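Yammine Open Shelving: Set-up Guide
Section 4: Positioning, fixing and loading

Read this section before you lift anything. If you've already lifted it, put it down and read this section.

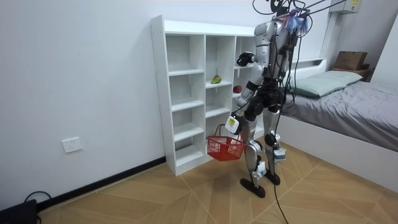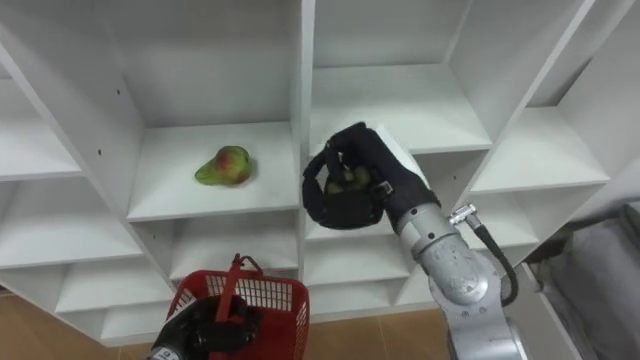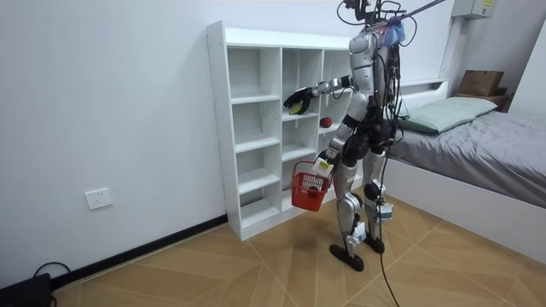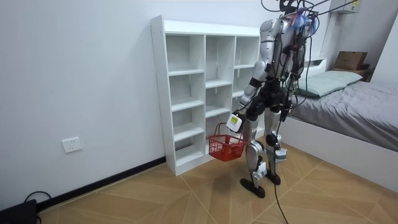 Choose your wall first. It should be flat, dry and free of pipes, though few walls own up to the last one. White panels stood against a white wall will make a small room feel less crowded, and they also hide a slightly wonky cut at the skirting board. Leave 20 mm behind the unit if the wall is cold.

1. Stand the unit upright with a second person. Gemura's warranty desk regards a doorframe as furniture, not a person.

2. Check it with a spirit level, front to back and then side to side. Turn the feet until the bubble behaves.

3. Mark the bracket holes in pencil. Hussam Abu Hammour, who fitted the first batch, used biro and is still painting over it.

4. Drill, plug and screw. Use both brackets – the spare bag marked Eta is for plasterboard only.

5. Push the shelf pegs fully home before laying any loose shelf on them. A peg that is nearly in is out.

Note: Square compartments take the Pideo drawer insert (part 579). Rectangular ones don't, whatever the lid of the box suggests.

Caution: Do not climb the unit. Do not let anyone else climb the unit. Cats have not been tested.

6. Load the bottom row first, heaviest things lowest. Fruit may go anywhere, but put a dish under it if it's ripe. Juice gets into the joints and Rasha Salameh in spares has heard every version of that story.

7. Tighten all screws again after 132 hours. Set an alarm, or wait for the wobble to remind you.

To remove old peg marks, see Section 5.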